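Can a Machine Do Your Chores Yet? A Room-by-Room Look, With Tips for the Rest of Us
by Wubit Alemneh

Every January I redo this page, and every January the answer has moved a little. I love this stuff. I grew up ironing for a family of seven, so anything with fingers that offers to take a shirt off my hands has my full attention!

Let's start with the easy ones.

Floors. Yes, and they've been good at it for years. Get the cords up off the floor first, and the socks, and shake the crumbs off the rug before you start the thing. A robot vacuum does its best work in a room you've half tidied already. If yours gets stuck under the same chair every time, put the chair on the table for that run.

Dishes. The dishwasher is a chore robot and we should give it more credit. Loading it is another story. My neighbor Tanvir Matubbar has strong views about forks up or forks down (he's a forks-up man) and I'd like to see a machine try to please him. Rinse off anything with egg on it and leave the rest.

Windows. Sort of. The suction kind works nicely on big plain panes and gets muddled on small ones. Keep a dry cloth handy for the corners.

Laundry. Washing and drying, sure, we handed that over long ago. It's the part after the dryer that's still ours, and it's the part I get asked about most. Folding gets all the attention, but I think hanging is the more interesting job, because a shirt on a hanger is two things moving at once. The cloth goes one way, the hanger swings the other, and the collar closes up just when you need it open. 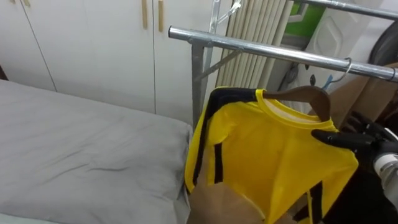
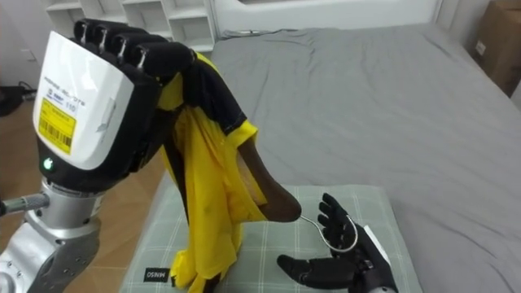 A yellow shirt, a wooden hanger and robot hands on the job.

What gets me every time is how much we do without noticing. You pinch a shoulder seam, you feel whether it's one layer or two, you give it a little shake and the sleeve drops where it should. A machine has to work all that out from looking and from whatever its fingertips can tell it. Hands with proper jointed fingers can pinch and hold cloth now, and I find that thrilling. Would I give one a full basket and leave the house? No, I would not. Would I stand there and watch it do one shirt, slowly, with a cup of tea? All afternoon!

Meanwhile, the tricks that make hanging easier also happen to be the ones I'd want in place if I were setting up a room for a machine:

Use one kind of hanger. Mixed wire, plastic and wood on a single rail tangle like mad.

Go in from the bottom hem on anything with a snug neck. Pushing the hanger down through the collar stretches it, and a crew neck never quite forgives you.

Lay the shirt on the bed, face up, and smooth the shoulders before you pick it up.

Leave a hand's width of free rail where you're working. Crowded rails are where hooks catch.

Face all your hooks the same way.

Siham Aoun wrote in to say she hangs shirts straight from the washer and skips the iron on 4 out of 5 of them. I tried it with my cotton ones and she's right. Give them a good snap first.

Workshop. Imtiaz Wickramasinghe runs a small bench shop and asked me whether a robot could sort his screws. If they all arrive the same way up, yes, and faster than he can. Tipped out of a coffee can with washers and a bit of sawdust, no, not for what he'd want to pay. He's got 1178 of the little devils in one drawer (he counted, it was raining). My advice was a magnet in a plastic bag: drag it through, turn the bag inside out over a tray, and there go the steel ones in a single pass.

Cooking. Stirring, yes. Timing, yes. Peeling a knobbly piece of ginger, give it a few more years, and use the edge of a teaspoon in the meantime.

Next up I'm testing ways to get a duvet into its cover without climbing in after it. If you've got a method, send it along, especially if it works on a king size.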